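About Zurness

Zurness is a print and edition workshop producing works on paper and textile for artists, galleries and public collections. It was established by Rizal Pangaribuan, who trained as a lithographer and remains master printer. The workshop occupies two floors: presses and wash-out at ground level, curing, finishing and storage above.

Relief, intaglio and screen processes are carried out in house. The largest press, known to staff as Halim, has a bed of 151 x 222 cm and takes stretched or unstretched fabric as well as paper. Colour is mixed by weight and each recipe is logged against the edition number, so that a later state can be matched to the first proof. 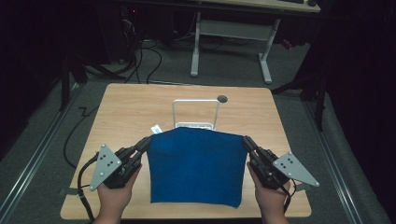
Editions are normally limited to 30 or fewer impressions, plus proofs. Each sheet is inspected, signed by the artist and entered in the register before release. The Plorkura archive holds one printer's proof from every edition — 158 at present — and may be viewed by researchers on written request. Proofs are not lent.

Jidik, the residency program, provides one artist at a time with six weeks of press access and a technician. Applications open in December. Applicants need no printmaking experience but must submit a proposal stating process, support and maximum dimensions.

Commissioned work is quoted after a test proof. The test proof fee is $600, credited against the final invoice if the edition proceeds. Blocks, plates and screens are cancelled or returned at the end of the contract, according to the artist's instructions.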